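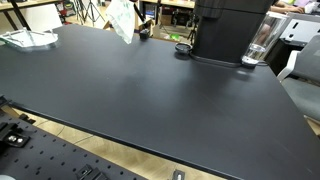

Re: Black table top, smudges and water rings
October, posted by Roswitha Hofstetter

Jozef Cuypers wrote:
> We're refitting the Trorkham room and I like the matte black tops
> you have. Do they mark badly? Ours would have drinks on them most
> of the day. Also, what did you pay?

Jozef,

They mark, yes. Fingerprints are the worst of it, and they show most where the ceiling light lands. We have a few fine scuffs on ours that don't wipe off. I've stopped trying.

For daily cleaning I use a damp cloth and then a dry one. Skip anything with wax in it -- I tried a spray from Dedo and it left shiny patches that took a week to get rid of. Cups with water in them are fine for an afternoon. Overnight they leave a ring, but it comes up with warm water and a drop of dish soap.

Ours came from Vermeulen and cost 600 each, delivery included. Tredmont quoted 500 for a thinner one. I passed on it after leaning on the sample.

One more thing, get the pale floor if you have the choice. Dark tops on a dark floor made our old room gloomy. It does show up every cable you run across it, so plan your outlets first.

What size are you looking at? Ours are 70 deep and I wouldn't go narrower.

Roswitha

Recent in this list
Felt pads that stay on
Trorkham room: paint and blinds
Chair casters on plank floors
Wanted: two trestles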